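Skinitz want another 700 quid's worth of patience from us. OK not quid, but it feels like it. Another delay on Pedaswood, announced on a Monday morning when half the people who care were at work, and the new date is "June". June when? No day given.

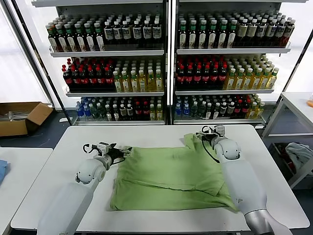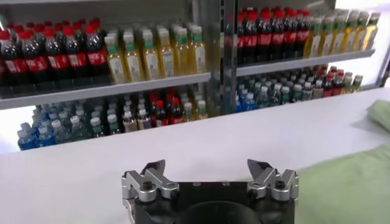
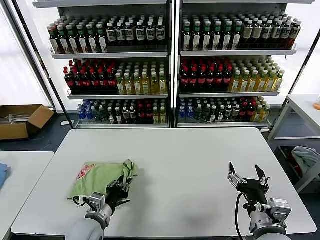
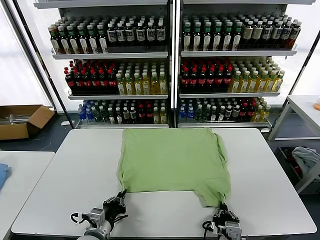 A white tabletop and something pale green on it, four times over.

Anyway. The delay itself is fine. Games slip. I've waited longer for worse. What I can't stand is the drip feed in the meantime, a new costume every fortnight, a "deep dive" on the fishing menu, and still not one minute of Drerkbridge, the town the whole second half is meant to take place in.

I played the original on my cousin's machine and finished it in a weekend when I should of been revising. Small game. You could walk across the map in ten minutes and there was a reason to look behind every door. Ghiță, the ferryman, had maybe 300 lines in the entire thing and people still quote them. Now we're told he has 3,696. Why? Who asked for that? The best thing about him was that he shut up and rowed.

Costel Enache, who runs the old fan wiki, argued last week that bigger is what a remake is for. If you only want the same game again the old one still runs. Fair point, and he knows it better than I do. But there's a lot of room between the same game again and more than 1,000 collectable lanterns. I don't want to collect lanterns. I want to get on the boat, in the fog, with that awful three-note tune going round and round.

And the combat. Turn-based was slow, yes. Slow was good! You had time to be scared. The new trailer is all dodge rolls and numbers flying off things, could be any action game from the last five years.

I'll still buy it, obviously. Probaly on day one, probably the daft edition with the cloth map. Doesn't mean I have to be quiet until then. Show us the town, Skinitz. Two minutes, no music over it, somebody just walking about. And leave the ferryman alone.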